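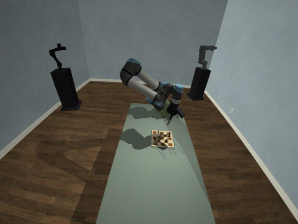

3.2 Rehearsal props and the memory of a season

When we sat down with the records of the Rosenwood Playhouse, we expected the programs and the ticket ledgers to tell us most of what we wanted to know about how a small summer theater chooses its plays. They were helpful, and we are grateful for them, but it was the property lists that kept us reading late into the evening. A prop, once bought, tends to come back. A small chessboard with cream and brown squares, much like the one lying on the long pale green table in Figure 2, can serve a drawing-room comedy one summer and a prison drama the next, and the lists let us follow such things from show to show with a good deal of confidence.

Figure 2. Chessboard on a long table, simulated room.

The lists cover 599 productions, and Faustine Delaunay, who kindly read every one of them alongside us, marked each object that was used in more than one play. We had guessed that reuse would be highest in lean years, when money for new pieces was short. The pattern was looser than that — directors seem to have gone back to familiar objects in good years as well, and several of their letters speak of a favorite lamp or chair with real affection. The Gaillard letters are especially rich on this point, and we return to them in Section 4.

We should add that the lists kept before the theater moved to its larger house, with its 2000 seats, are less complete, and we have left them out of the totals given in the next section.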